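Skanton wool store will buy local fleece again from February

SKANTON. The farmers' shop Suvum will start to buy raw wool from small farms again in February. The shop stopped this four years ago, when the price became too low and the old washing place in the valley was closed.

The new price is 68 cents for one kilogram of clean white fleece. Brown and gray wool will bring 54 cents. Farmers must bring the wool dry and in paper sacks, and without the belly parts. Plastic sacks will be sent back.

Last winter many sheep owners in the hills burned their wool or put it under the fruit trees, because the drive to the next buyer cost more than the wool did bring. Suvum says it has now an agreement with the yarn maker Ccori, which will take the full amount for 2 years. The softer wool will become knitting yarn, and the rest will go into felt mats and insulation for roofs.

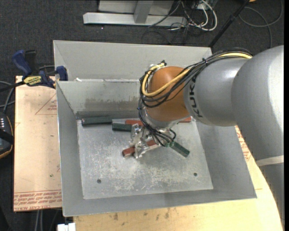 A KUKA arm above an open metal bin with blocks.

The wool can be delivered at the back gate of the shop, in the mornings until noon. Farms with more than two sacks should call before, so that there is enough place on the scale. Payment is made by bank transfer at the end of the month. Cash will not be given this time.

The local paper Fokus will print the full list of wool classes in its next issue. The same list hangs already at the door of the shop, together with a drawing that shows which parts of the fleece must be taken off.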